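Home | Posts | Talks | Tooling | About | Subscribe

Your planner is fine. Fix your logs.

July 6, 2022

Writing this between two builds so forgive the state of it.

Every few months somebody on the Thibodeau project wants to swap the planner. Sampling based, optimization based, learned, whatever got a good talk that season. And every time I say the same thing in the meeting and every time I sound like the old guy guarding the fuse box. So here it is in writing.

We don't have a planning problem. We have a tooling problem.

Case in point. In February we had a bad run of grasps on Skoleo, our manipulation stack. Arm would come in, pause, replan, come in again, give up. Two people went straight for the cost weights. Reasonable. Wrong. Spent a good part of the month in there. The actual fault was timestamps: image stamped on arrival at the host, joint state stamped at the driver, 80 milliseconds between them. So perception was handing over a pose that belonged to an arm that had already moved. The planner did exactly what it was asked, with garbage.

Once we had both streams on one clock and one plot, it took an afternoon to find. One afternoon! The plot is 53 lines of Python. I counted becuase I was angry.

And yet try getting that funded. A new planner gets a slide. A replay tool gets "can you do that on the side". So it's done on the side, by whoever is most annoyed, and it lives in a home directory till they leave.

What I'd want, before anybody touches another planner:

Replay that is really replay. Same inputs, same order, same decisions out. If I run a log 6 times and get two different plans, I can't debug it, I can only have feelings about it.

Config stored with the log. All of it. We have 165 parameters in Mirkance (the perception side) and for a long time the log saved the name of the file they came from. The name. Of a file people edit in place.

Failure reasons that say something. "Planning failed" is not a reason. Start state in collision, goal out of reach, ran out of time, no pose from perception. Different bugs, differnt people to go wake up.

And let me look at the raw image next to what the detector claimed about it. Big pale glossy things close to the lens, hardly any texture, highlight sliding around as the camera moves. You look at one of those for two seconds and you know why the pose jumps. You can stare at the pose numbers for a week and not know.

I'll give the other side this much: the old planner is slow in clutter and the new ones are better there. Lemon, our test branch, has one in it and I like it. Fine. Merge it. But merge it after replay works, so that when it does something dumb we can say which part was dumb.

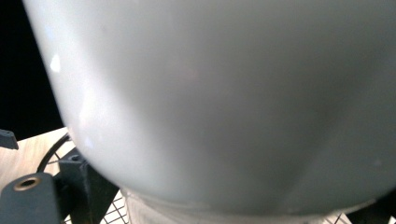 Anyway the replay branch is up for review, it's ugly, the docs are half there. Please read it before the next planner meeting and leave comments on the clock handling especially, I'm not sure about the drift correction.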